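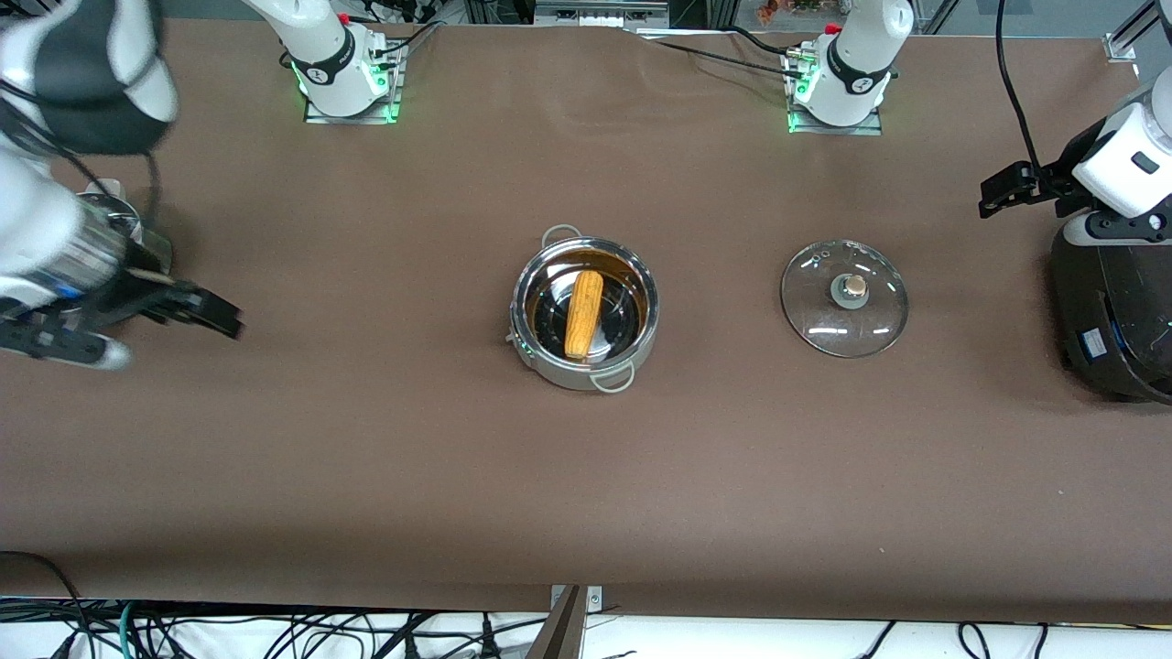 Steel pot, one ear of corn, glass lid.

Mernow dropped-call survey - progress report to Hirkano, July

4 min read

Short version first. We are past the target on reports, behind on the map, fine on money. Details under each heading, skip to the asks at the end if short on time.

Reports in

Goal in the grant was 2,000 dropped-call reports from the Judcombe and Royer areas. We closed the form at 2,361. That is after taking out duplicates and the test entries we made ourselves in the first week. Still in there: a batch where people gave a street but no town. Most can be placed by hand, slow work, under way.

Judcombe came in strong. Royer slow to start, then picked up once the paper version went out with the water bills. Should have done that first. Lots of people with bad signal also have bad internet, so a web form was never going to reach them. Noted for next time.

What people told us, in no special order:
- calls drop in the same spot on the same road, every trip
- texts that show up hours late, sometimes in a bunch
- full bars and still no call going through
- voicemail notice arrives but the phone never rang
- Wi-Fi calling works in the kitchen, dies on the porch

The full bars complaint came up far more than we planned for. The form had no box for it so it is all sitting in the comments feild. Reading through those now and tagging them. Would like to write that up seperately, because it is a different problem from plain no coverage and the carriers answer it differently.
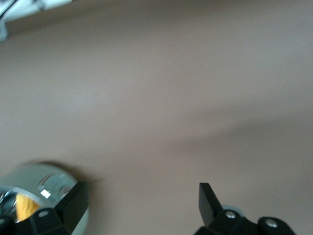
Field checks

Drive tests done on 5 routes. Same phones, same script each time: place a call, hold it, note where it drops, redial. We ran 2 phones per car on different carriers. The river road out of Royer was the worst of the lot. Could not keep a call up past the quarry on either phone. The Judcombe loop was better than the reports suggested - may be time of day. We drove it mid-morning and the complaints cluster after school lets out, so it needs a repeat run in the late afternoon.

One route had to be cut short for road work. Not counted above. Will redo when the detour comes down.

Trouble with the logging app after an update, it stopped saving location when the screen went dark. Caught it on the second outing, lost part of one afternoon. Workaround is to keep the screen on and the phone plugged in. Dull but it works.

Map

Late. Was due with this report. Base layer is done and the Judcombe reports are on it. Royer is waiting on the street-but-no-town entries. We could publish Judcombe alone but I don't love it, half a map makes Royer look like it has no problem. Prefer to hold for both. Draft can be shared with you privately any time, just ask.

Also need to settle how close in the public can zoom. Some reports are one house at the end of one road. Thinking we round to the nearest crossroads and leave it there.

Carriers

Wrote to each carrier serving the area with a plain summary. One acknowledged and asked for the raw data. Haven't sent it, the consent wording on the paper form only covers sharing totals. The web form wording is wider. So we can send part, or go back to people and ask again. See asks.

Money

On budget. Printing ran over, fuel ran under, the two come out close to even. Nothing bought that was not in the plan. Receipts are in the shared folder, except the last print invoice which is still coming.

Asks

1. OK to push the map date back so Royer can go on with Judcombe?
2. OK to move what is left of the fuel line into printing, for a follow-up mailing on consent?
3. Does Hirkano have standard consent wording we can borrow? Would save a rewrite.

Next up: finish placing the leftover Royer entries, late afternoon run on the Judcombe loop, tag the comments, send you the draft map.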